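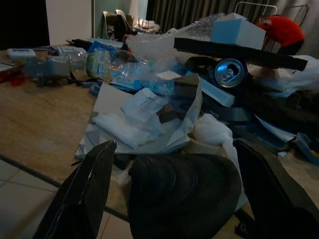
Figura 2. Envases y embalajes amontonados sobre la mesa.

4. Preparación del cubo clasificador Stemside 383

Coloque el cubo sobre un suelo firme y nivelado, a un palmo de la pared como mínimo. La tapa se abre hacia atrás y necesita ese espacio.

1. Retire las cintas de transporte de los dos compartimentos.
2. Encaje el divisor central en las ranuras laterales y presione hasta oír un clic.
3. Ponga una bolsa en cada compartimento y doble el borde sobre el aro de sujeción.
4. Baje el aro. La bolsa no debe sobresalir por encima de la junta.
5. Pegue las etiquetas en la tapa: amarilla para envases, azul para papel y cartón.
6. Pise el pedal varias veces y compruebe que la tapa cierra sola.

Nota: las botellas de plástico van al compartimento amarillo, vacías y aplastadas a lo largo. Consulte las normas de su municipio sobre los tapones.

Nota: pliegue las cajas de cartón antes de introducirlas. Las que estén manchadas de grasa no se depositan con el papel.

PRECAUCIÓN: no introduzca pilas, aerosoles con contenido ni vidrio roto. No meta la mano bajo el aro mientras otra persona acciona el pedal.

Si la tapa queda entreabierta, levante el aro, recoloque la bolsa y repita el paso 4. Si el pedal no vuelve a su posición, pida el muelle de recambio, referencia 2374, al servicio técnico de Steltby.

Limpieza: agua tibia y jabón neutro. Seque la junta antes de poner bolsas nuevas.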